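January 2026. Workshop notes, glaze bench

Refired the Lulden test tiles overnight. Top shelf fine, bottom shelf underfired again, cone barely bent. Element on the left is going I think. Mavis Holloway has the spare but wants it back by April for her own kiln.

Otness clay: shrinkage worse than the bag says. 132 mm wet bar, didn't write down the dry length, idiot. Redo. Also it smells. Keep the lid on the bin.

Olar recipe, batch 2: whiting down to 10, felspar left at 30. Sieved twice, still gritty. Let it sit a night and sieve again befor anyone dips in it.

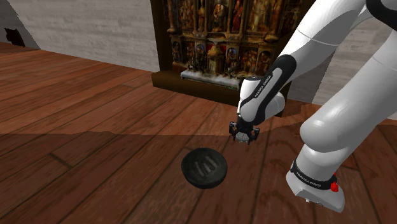
Liu black is the one I want for the spring bowls. Recipe has 30 silica, which felt like a lot, but it stops the crawling at the foot. Brushed is streaky, dipped is flat and dull, poured somewhere between. After a deep round shape with a thin smooth rim, charcoal black with a bit of greeny grey in it, like the bowl on the floorboards. Lighter grey streaks across the inside would suit me too. Try two pours inside, one outside, wipe the foot well. Slower cooling might bring the grey up, might not.

To do: kiln wash on the bottom shelf, order cones, label the buckets properly this time (two are both marked "grey"). Left bucket is definately the old one. Extractor filter needs a rinse.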